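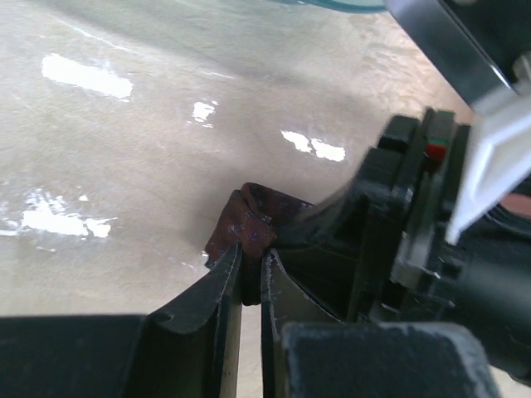
Dark cloth in the fingertips.

Home Notebook Log Archive Contact

June 18, 2022

Live multitrack from the Didora show at Sarkow, second pass. Kick mic clips in the last 2 songs – pulled the gain down and used the room pair to fill. Bass DI is clean.
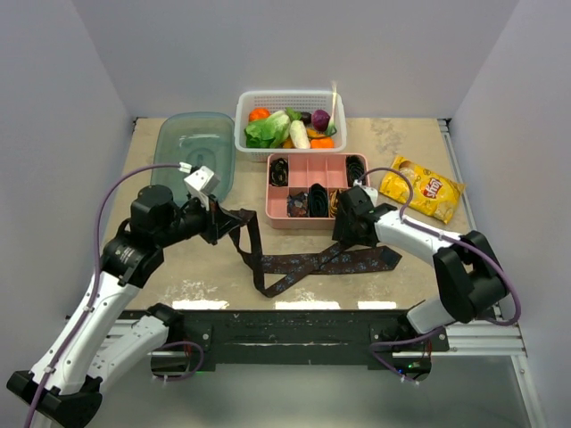
Necktie between the two arms.

Hum on the keys channel at 120 Hz, notched it. Canpolat wants the long jam left whole.

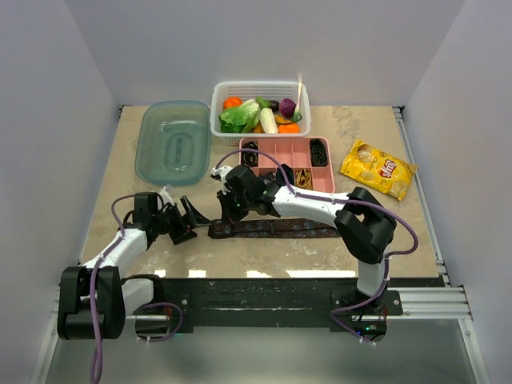 Crowd mics are late against the board feed by nearly 1,000 samples. Nudged them, still smeary on the snare.
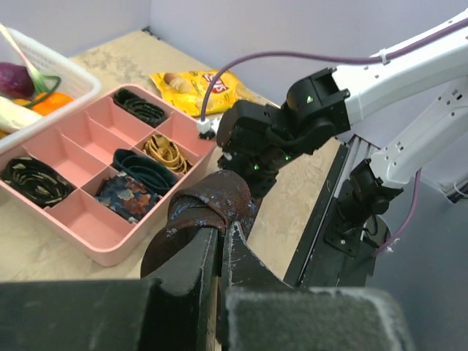 Rough mix bounced to the Jusomside drive. To do: horns, then the encore fade. Vinyl cut is booked for November.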